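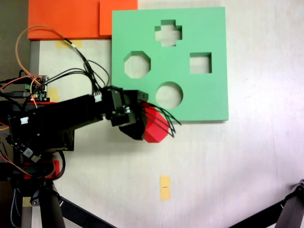
Stonberg foam shape sorter: quiet, chunky and mostly a hit

Posted 11 April 2026

I bought the Stonberg sorter back in December after our old plastic one lost half its pieces under the couch and the other half to the dog. I wanted something soft that wouldn't sound like a hailstorm on the kitchen floor at six in the morning, and foam seemed worth a try. I paid 20 dollars at Bonow, the toy place over on Ulloa, and they had it in a couple of colors. Mint green for us!

So, the board. It's a big thick square and I like it a lot more than I thought I would. The holes go all the way through, so you lay it flat on the table and the block drops down inside the slab (then you lift the board off and the blocks stay put, and that got a bigger laugh from my two-year-old than anything else in the set). There's a cross, an octagon, a square and a circle. The square was easy. The cross took us weeks, with a lot of turning and a fair bit of yelling. 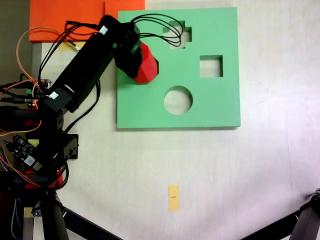
The red block held over the mint board, up by the cross.

The red one is the favorite in our house. It's got all those flat faces, so little hands can get a hold of it from pretty much any angle, and it doesn't roll off the table the way a ball would. It's also the one that gets tried in the wrong hole the most. My kid is convinced it belongs in the circle and will push and push, and I can't really blame anybody for that, an octagon and a circle look an awful lot alike when you're two.

Now the gripes. Foam picks up every crumb and dog hair in the house, and you'll be wiping it down a lot. A damp cloth works fine, but don't soak it, ours took two days to dry out. The corners have a few tooth marks too. And the box is useless, it tore the first week and everything lives in a tote bag now.

I looked at the Andis set before I bought this one. It had 184 reviews at the time, nearly all of them glowing, but it cost twice as much and came with a lid I knew we'd lose. I don't regret going cheaper.

Four stars from me. I'd give it the fifth if Stonberg sold replacement blocks, so if anyone knows where to get them, please leave me a comment!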